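I bought the Munell travel pillow and blanket set the night before we left for the mountains, which tells you a fair bit about how I pack. My old neck pillow had gone flat years ago and I'd been making do with a rolled-up jumper (fine on a short hop, miserable on a night train), so when I saw the set on the shelf I talked myself into it in the time it took to reach the till. It cost me £40, and I winced a little, I'll admit.

The trip was a lovely one for testing it. We took the sleeper as far as Oberholzer, in reclining seats as all the berths had gone, and then the slow bus up the valley to Wendholm, where the road runs out and the walking begins. I do recommend that bus! It stops at every farm gate and the heating is ferocious, but sit on the left and you have the river for company nearly all the way up.

The pillow first. It's a horseshoe shape with one side built up higher than the other, so your head has something to lean into, and it fastens under the chin with a soft tab. I found it odd for the first hour and kept fiddling. Then I turned it round so the high side was against the window, pulled my hat down, and the next thing I knew it was getting light and a man was coming through with coffee. I can't remember when I last slept like that sitting up. My husband tried it on the way home and wouldn't have it at all, said it made him feel like a parcel, so necks clearly differ and you may want to try one on in the shop. 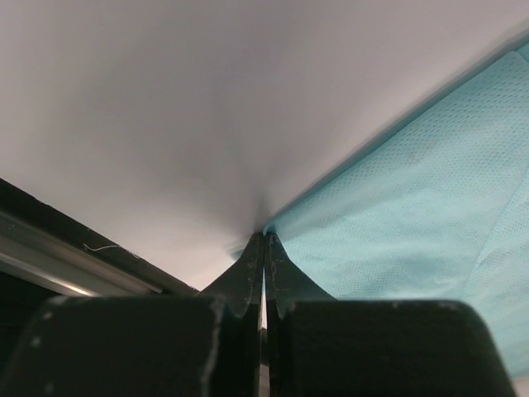

**Posted by the editor, Slow Roads & Early Starts**
31st December

The blanket is the part I grew fondest of. It's thin, and I was ready to be cross about that, but it's warmer than it has any right to be and big enough to tuck under your feet and still reach your shoulders. It came out again at the guesthouse in Wendholm, where the rooms are spotless and the windows fit the way windows did a century ago, and on our last afternoon I sat wrapped up in it on the bench behind the church with a bag of plum buns and didn't want to go in.

Now for the grumbles, as there are 2. The carry bag is mean. Everything goes in beautifully the first time, when it's been folded by somebody who does it for a living, and after that you're kneeling on it in a station waiting room with people stepping round you. I gave up by Oberholzer and clipped the pillow to my rucksack. And the cover on the pillow is held on with a very fine zip that snags if you hurry, which on the morning of a connection you will.

I had the Sulel set on loan from my sister last April, and it's the obvious one to compare. The Sulel bag is far better and the whole thing packs down smaller, so if you're flying with hand luggage only I'd look at that first. The blanket with it is a skimpy thing, though, and slid off me all night long. For trains and long coaches, the Munell is the one I'd pick up again.

Both pieces went through a cool wash when we got back and dried overnight on the airer. The pillow has kept its shape so far, and it's already in the hall cupboard with my walking boots, waiting for spring.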